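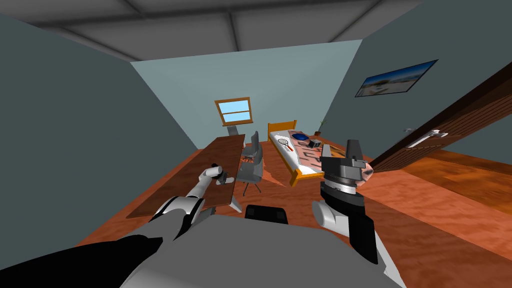
## 4. When the idle arm stays raised

This section is for operators who run the bedroom tasks in Puren with the two-arm robot. It describes the fault which we call "parked arm" and how to clear it. Please read section 3 (start of a session) before, the names of the panels are explained there.

### 4.1 What the fault is

In one-handed tasks only one arm works. The other arm should receive a rest pose at the start of the episode, go down beside the body and stay there with the fingers closed. With the fault, the rest pose is not applied. The idle arm keeps the pose from the loading of the room, with the gripper pointing up and the fingers open.

The working arm is not disturbed by this, and the task can even be finished with success. For this reason the fault was not noticed for a long time. Rianne Boersma found it in a training set of 4000 episodes, where the idle wrist stream was almost constant.

**Caution:** An episode with a parked arm must not go into a training set, also if the task itself is completed. The success flag checks the object and does not check the arms.

### 4.2 How to recognize it

1. Start the episode and wait until the step counter passes 900. Before this the robot may still be moving to its start pose, and the view tells you nothing.
2. Open the **Streams** panel and select the wrist camera of the idle arm.
3. Look at what stands between the fingers. In a correct rest pose you see floor, and the fingers are closed.
4. If you see the ceiling between open fingers, the arm is parked. Stop the recording. 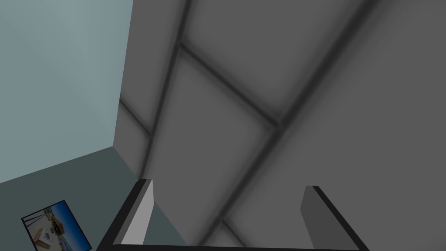

*Figure 4-1. Wrist stream with the fault: ceiling panels between the open fingers, part of the wall picture at lower left.*

Please do not judge from the head camera only. From there the raised gripper can look like an arm which is just waiting for its turn, and in some rooms the furniture hides the forearm.

5. Leave the stream open and move the base a little, with the slow key. The wrist view will shift together with the body. This is normal and does not mean that the arm has received a command.
6. Open **Joints** and compare the column *target* with the column *measured*. With this fault the target column of the idle arm is empty. If there are values in it, you have a different problem – go to section 5 (arm does not reach target).

**Note:** A small drift in the wrist view without any base motion is also possible. The torso corrects its balance when the other hand lifts something, and the idle arm is carried with it. Write down the drift in the log, but it needs no repair.
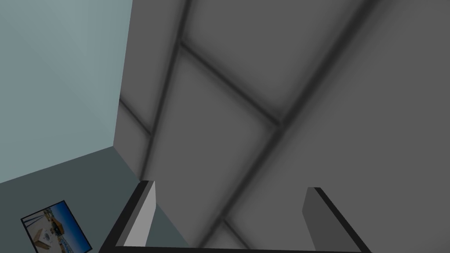
Two views taken at different steps may therefore look nearly the same and still not be identical. Our first automatic check compared the pixels of consecutive views and reported the arm as "moving", so the episodes passed. Since version Nagano the check reads the joint targets directly. If you still work with the older version Lesmont, do steps 5 and 6 by hand for every session.

### 4.3 How to clear it

**Caution:** Do not send the rest pose while the working hand is holding an object. The arm goes down at full speed, the torso reacts, and the object may be dropped or pushed into the furniture. Put down the object first, or end the episode.

1. Press **Pause**. The step counter must stand still.
2. In **Joints**, choose the idle arm and click **Load rest pose**. The target column should be filled now. If it stays empty, close the room file and open it again, then repeat this step.
3. Check that the working arm is not selected. Both arms have the same color in the list and it is easy to take the wrong one.
4. Press **Resume** and watch the idle wrist stream until the arm is down.
5. Press **Reset episode**. It is not enough to continue, the first part of the recording is still wrong.
6. Repeat the check from 4.2.

When the arm travels down, the camera sweeps over the walls of the room. Depending on where the base stands you may get the window, a door or a piece of the floor for a moment.

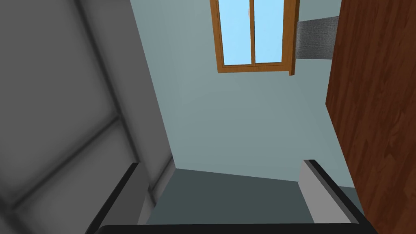 A wall or window between the fingers is not sufficient as a result. The arm has left the ceiling pose but it is not in rest. If the view stays like this, the usual reason is a joint limit at the shoulder which was saved in the room file with the wrong sign. Open the file in Pakel, go to **Limits**, and use **Restore default** for the shoulder of this arm only. Do not restore all limits together, the setting of the working gripper would be lost also.

### 4.4 What to report

Send the following to Jalen Ferreira, who collects the cases until the end of August:

- the name of the room file and the version
- which arm was idle
- the step count when you noticed the fault
- the content of the target column, before and after **Load rest pose**
- if the fault came back after the reset

If the same room file shows the fault in four episodes, please take it out of the schedule and do not repair it again by hand. Keep the recordings in the folder *held*, with their original names.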